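Household Tips: Benches, Shelves and Small Tables
Good practice when clearing and setting objects with hand-held grippers

Issued by the Bekura Workshop Advice Service. Revised 2021-10-15.

This page sets out the working rules that apply to tabletop tasks carried out with hand-held grippers, whether the purpose is to record household chores for later use by a robot or to practise them beforehand. It replaces the sheet headed "Vinari bench notes", copies of which should be withdrawn. Members who keep a printed set should file it behind the section on storage jars.

1. The surface

A low stand placed on a larger table is the usual arrangement for lifting and setting practice. The stand should be level and all its legs should bear on the table. Check by pressing each corner of the top in turn. If a corner dips, move the stand a little before reaching for packing.

Wooden tabletops should be wiped along the grain with a barely damp cloth and allowed to dry. Wax and spray polish are not permitted on any surface where a stand is to be used. Cable holes in the tabletop are to be kept clear of legs, cloths and small parts. A stand leg that straddles a hole will shift sooner or later.

Containers left on the stand between tasks should be placed well in from the edge, with the lid or cap fitted. Frosted and translucent containers are harder to judge by eye than solid ones, particularly under uneven light, and their edges should be checked from more than one side.

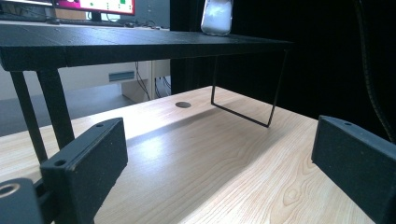 2. Holding and lifting

The operator should stand square to the table with both grippers in hand before the first object is touched. The following apply to every lift.

(a) Close the fingers on the body of the bottle. Caps, triggers and handles are not lifting points.

(b) Raise the object only as far as is needed to clear the surface. For most household bottles a gap of 4 cm is ample.

(c) Keep the idle gripper open and to one side. It should not hover above the object or rest on the stand.

(d) Cables should run back along the outside of the arm. A cable that crosses the palm will pull the wrist round during a turn.

(e) Wrist straps are to be fastened snugly and checked again after a break.

Bottles used in practice should be filled with plain water or left empty. Cleaning fluids, bleach and oils are not to be used, even where the label on the bottle would suggest them. A bottle that has previously held a cleaning product must be rinsed three times and left uncapped overnight.
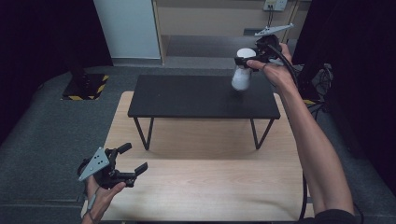

3. Setting down

An object is set down when it stands unaided and the fingers have fully parted from it. Operators are asked to pause before withdrawing, as a light bottle may follow the finger pads if these have become tacky. Pads should be cleaned with warm soapy water after every 30 lifts and replaced when the surface begins to crumble. Solvents shorten their life and leave a smell in the room for days.

Where an object has to be placed or removed by hand between tasks, the grippers are to be held still and open until the hand is clear. The person reaching in should approach from the side, speak first, and avoid passing an arm across the operator's view. Loose sleeves should be rolled back.
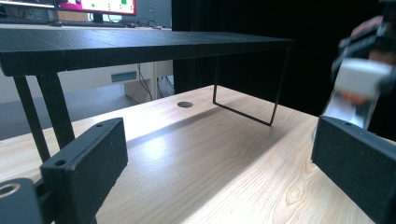
The same rule applies when the operator works alone and must put down a gripper to free a hand. Lay the gripper flat on the main table, fingers pointing away from the edge, and never on the stand.

Experience at the Diệp training room, where more than 23 members have completed the course, suggests that most spills occur during these changeovers. The room now keeps a folded tea towel within reach of each table, and other groups may wish to do likewise.

4. The room

Dark curtains are useful for keeping the background plain, but they should hang free of the table and of any cable. Floor cables are to be gathered and moved out of the walking route. Edges and openings marked with yellow and black striping are to be treated as out of bounds during a session, and nothing should be stored on them. Doorways stay clear at all times.

5. Records

Each group should keep a short log in the Dultetti format, giving the task, the objects used and any fault in the equipment. Entries are made on the same day and initialled. Logs are retained for 14 months. Names of operators are not required, and screens in the room should not display personal information while recording is in progress.

Requests for the log template, and proposed changes to these rules, should be sent in writing to Sigrún Fogh at the Advice Service. Changes received before the end of December will be considered for the next revision.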